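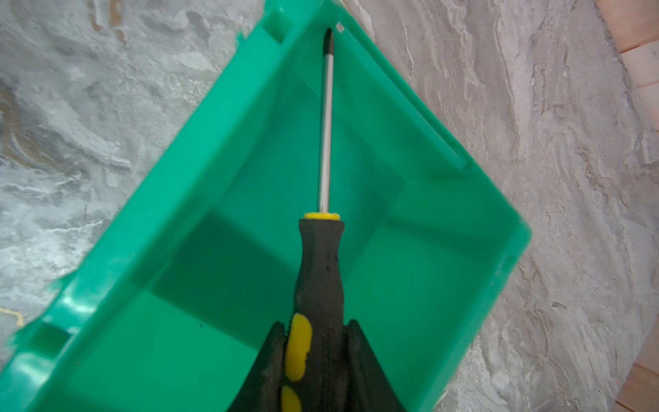
Screwdriver in the green tray.

Mar 19, 2019

Dye notebook, indigo side. Picking up where I left off with the Kemeys fleece, which I swore I'd finish washing before I touched another vat and of course I didn't. Two hanks went in dirty (well, greasy) and came out looking like a bad pair of jeans. Pale on the outside, nearly white where the ties were. I've put them in the over-dye bag and I'm not going to think about them until I have madder going again.

So, the vat. This is the fructose one, third feeding, in the tall pot. It smelled right this morning, sort of barn and sort of wet pennies, and the liquid under the skin was a clear yellow green when I lifted some on the spoon. Yesterday it was cloudy and blue and I nearly dumped it! Ffion Parry talked me out of that. Her rule is lime first, heat second, patience third, and don't stir again for an hour no matter how bored you get. I gave it one level spoon of lime, brought it back up to hand-hot and went and wound bobbins. When I came back there was a coppery film all the way across and a fat flower in the middle. I may have said something out loud.

Weights, for whoever uses this recipe next: 330 grams of the Bivari two-ply, scoured twice, soaked overnight in plain water. 156 grams of the Fendar linen, which I boiled with soda ash and which still felt waxy to me. I think the Fendar wants a second boil. It came off the cone with a yellow tinge and the water went the color of tea, and when I rinsed it the last rinse was still not clear. I used it anyway, so if the linen rubs off on everybody's hands in September, that's why.

Dips went like this. Wool in for ten minutes, out, squeezed under the surface so it didn't drip and put air in the vat. Hung on the rail until it turned all the way. It goes from that acid green to teal to blue and I still stand there like a kid every single time. Second dip the same. Third dip I cut to five minutes, as the pot was cooling and I didn't want to reheat with fiber in it. The linen got all three dips and a fourth at the end by itself, and it took the color in a patchy way on the second one, then evened out. Mostly. 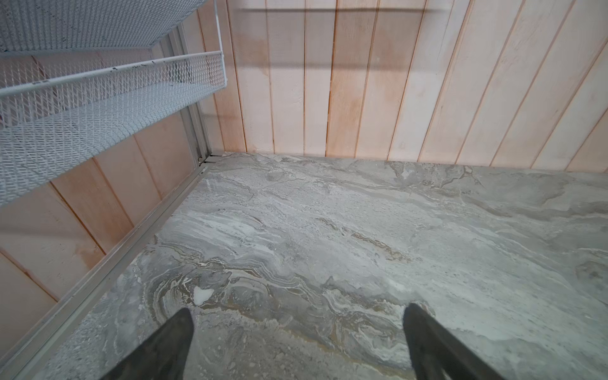
I want to get the depth written down while I remember it, as these things always look darker when they're damp. Wool after three dips matches card 1106 in the shade binder, maybe half a step lighter. Linen is nowhere near. Closest is one of the gray blues at the back that doesn't have a card number, only a tag that says Pillari, old stock. I love it, to be fair. It would make a beautiful warp for the striped towels if I can get it again, and I have no idea if I can get it again.

Rinse notes: one long soak in cool water, then a splash of vinegar for the wool only, then soak again. NOT the linen. I did the linen last time and it went harsh, or I imagined it went harsh, and either way I'm leaving it alone.

Things that annoyed me: the thermometer reads high against the kitchen one, and I don't know which is lying. The lid of the lime tub has split. We're nearly out of the good twine and the cotton stuff leaves white rings wherever I tie it, so could whoever does the next order please add a ball? Also somebody has put the bamboo litmus paper (you know the one I mean, with the panda box) back in the wrong drawer. I tested with the strips instead and got something between ten and eleven, which is fine for linen and a bit sharp for wool.

Lot number for the labels is 2058, both fibers, and I've written W or L after it so they don't get mixed up in the basket like last time.

Ffion wants to try a reserve with clamped folds on a piece of the Fendar cloth, if there's any left over. I said yes before I checked. Need to check.

Vat fed with one spoon of fructose, stirred slowly, lid on, towel around it. Leave it be until tomorrow. If the skin has gone dull, warm it before you add anything.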